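The pepper years

I came to peppers late. My mum wouldn't have them in the house, so my first proper one was at Qistina Entili's flat in Grollotham, roasted black and peeled over the sink. I ate three – and then asked for the recipe!

Red ones are still my favourite. The green are just too bitter for me, sorry.

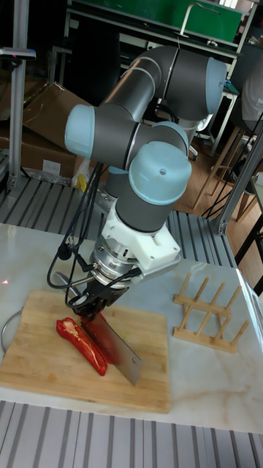 Growing your own

My friend Ikhsan Ismail swears by a sunny windowsill and a bit of patience (I have the windowsill). Mine sulked all summer, then gave me one wrinkly little thing in October. I had it on toast with far too much garlic, and I've already bought next year's seeds.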